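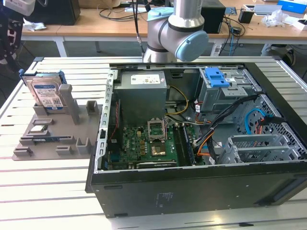
What I'd put on the purchase order if I could do it over

July 2, 2020

I've been promising this post for ages, mostly to people who email me asking what a robot bench costs and then go quiet when I ask them what they want it to do. So let me say what ours is for first. We take old desktop towers that come in to our shop in Pevville, and we're trying to get arms to do the part of the work where drives and cards come out of the case and go somewhere sensible. That's the whole job. The tower lies on its side with the panel off, the arm goes in, the part comes out, and it gets parked upright in a tray. If you can picture doing it with one hand and no feeling in your fingers, you've got the general idea!

I wrote the first version of the budget on the back of a shipping label. It had one line for the arm, one line for the gripper, and a line that said "misc." I still have it. Misc was the smallest number on there, and I'd like to go back in time and have a word with myself.

The arm is the easy part to buy

You already know you need it, the salespeople want to talk about it, and there are spec sheets you can lay side by side. We got quotes from Rendent and from Brabec and they came back so close that I ended up choosing on lead time and on how fast they answered the phone. (Brabec, if you're wondering. They pick up.)

What I'd tell you to look at is reach, and I mean reach downward into a box. A desktop case has walls. The wrist has to get over the wall, turn, and still have enough room left to pull a part straight up and out. I measured reach across the table like it was a pool table, and never once measured the height of the drive coming up over the edge of the case with the hand still above it. Get a cardboard box the size of your tower, set it on the table, and wave a yardstick around in it before you sign anything. It costs nothing and you'll feel silly for ten minutes.

Also, cable. The arm has one, the gripper has one, the camera has one, and they all want to hang down right where you're working. Ask whether the quote includes anything to hold them up. Ours didn't.

Is a secondhand arm worth considering for a first setup?

It can be, as long as the controller comes with it and the seller will put in writing which software version it runs. Price the arm and controller as one item and walk away if they're being sold separately. 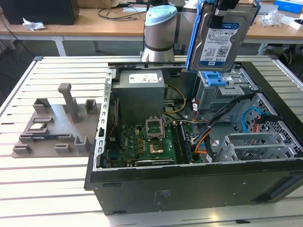 Do you need a special gripper to pick up a hard drive?

A standard two-finger parallel gripper is enough to start with, provided it opens wider than the part and you can swap the fingertips. Spend the money on spare fingertips before you spend it on a fancier gripper.

OK, so fingertips. They deserve their own line in the budget and I will fight anybody on this. They wear, they chip, you'll decide the shape is wrong, and then you'll decide the first shape was right after all. I put $350 in for fingertips and pads for the year and I'm glad I did – it was the one soft number in the plan that I didn't have to go back and beg about.

Same goes for the blue plastic drive caddies. A bare drive is a slippery brick with sharp corners. A drive in a caddy has something along the top edge to get hold of, and that makes everybody's day better, including the arm's. If you're buying used towers to practice on, buy the kind with caddies! We have mixed luck with this, and when a tower turns up without them I go digging in the spares drawer. I now buy caddies by the bag whenever I see them cheap.

The table and the tray

I didn't want to pay for a proper slotted table. I thought we'd use a wooden bench like the one behind it, screw things down, and move on. Vilém Dvořáček talked me out of it with one sketch, and he was right, so thank you Vilém. You're going to move things. You'll move the tray a little to the left, then you'll move the stop that keeps the case from sliding, and then you'll want it all back the way it was last month. With slots you slide it and tighten it. With screws in a benchtop you get a benchtop full of holes.

The parts tray is 3D printed, plain gray, nothing pretty about it. It has posts and slots so a drive can stand up on its edge and a little card can sit in a groove. Budget for filament and also for a person's time at the computer redrawing it, which is the part I left out. I figured you print a tray and there it is. We went through 4 versions before I stopped grumbling about the slots being too tight, and I'm told there's another on the way. If your shop doesn't have a printer, get a price from somebody local for a repeat job, so you're not explaining yourself all over again every time a post needs to be a hair taller.

Buy more towers than you think

This is the line that surprised my boss the most. You want practice machines, and you want several of the same model, and you want them from one source if you can swing it. We got ours from a surplus place over in Jakau and paid $15 apiece, a few without processors, and that was fine by me. An empty socket with the bracket standing up is a perfectly good thing to practice working near. You don't want to be learning on somebody's live machine with their tax returns on it.

The cables inside the case are the real headache, by the way. Power wires, data cables, that fat bundle that always seems to sit exactly over the thing you want. You can push them aside by hand before every run, sure, but then what have you bought a robot for? Put some money in for clips and ties, and put some hours in for deciding where the wires should go.

Which gets me to the second arm. It wasn't in the original plan at all. One arm pulls, and whatever it's pulling on wants to come along for the ride, or a cable flops over, and you find yourself wishing for another hand. Adding it later meant a new quote, new mounting, a new round of "didn't we just buy one of those" with the people upstairs, and a very crowded table. If there's any chance you'll want two, buy a table big enough for two on day one. The table is the cheap bit.

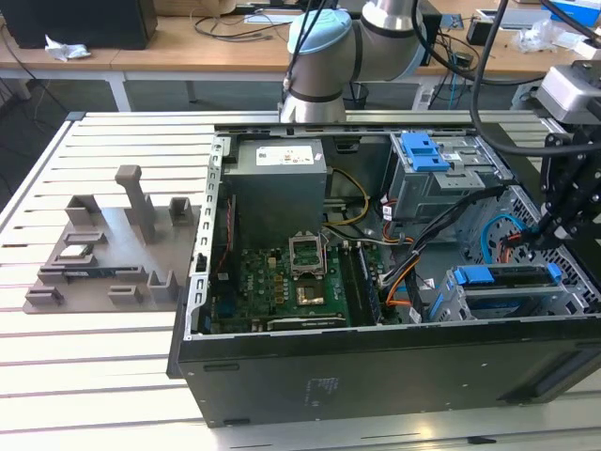 Meenakshi Srivastava wrote to me after my last post to say that I was being too generous about second arms, and that her shop had shelved theirs and put the money into a better fixture to hold the case still. She reckons most of what people want another hand for is really the case wandering around on the table. Her advice was to clamp first, wait a month, and then see if you still want to spend the money.

I went back and forth on that. I think she's right for drives and cards that slide straight out. I'm less sure about anything with a cable draped across it, and I'd still buy the bigger table. But clamp first, definitely. I've added it to the list I send people.

Cameras, and the part where I got it wrong

I budgeted for one camera, mounted up beside the table, looking over the whole business. It's great for seeing where the tower is and what's in the tray. It's not so great for seeing the bottom of a drive bay, what with the case walls and the arm itself being in the way half the time. So then we wanted a small one at the wrist too, and a small camera isn't a lot of money, but the bracket, the longer cable and the afternoon of fiddling all add up. Emiliano Cantero keeps the spending sheet for us and he had the extras down at some 100 dollars before anybody had switched anything on. That's per wrist!
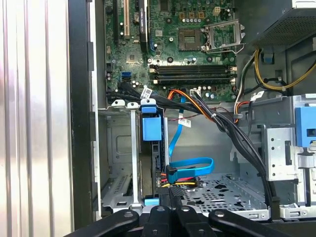

And you'll want lights. Bare sheet metal throws glare back at you, the insides of these cases are a mix of shiny rails and black plastic, and the cheap desk lamp I brought from home made it worse. Ask for a diffuse light in the first order. If you ask for it in the third order, people start to sigh when they see you coming.

A few smaller things I'd add now, in no special order. A spare power supply for the gripper. A real box for the little screws. A shelf or a second bench, kept clear, so the stuff that always piles up has somewhere to pile that isn't the bench behind the robot (we have not solved this one, as you may have noticed). An emergency stop you can reach from the side you really stand on. Shipping, which I forgot entirely, and which for an arm is not like shipping a pair of shoes.

For service, I asked Brabec for a price on a visit in October and they sent it over the same day, so that's going in next year's plan as its own line. I'd do it that way again. If it's folded into the arm price, somebody will cut it and not tell you.

Peter Šťastný asked if I'd share the spreadsheet. I will, once I've taken out the column where I argue with myself. Leave a comment if you want a copy and tell me what size cases you're dealing with, and whether yours have the caddies.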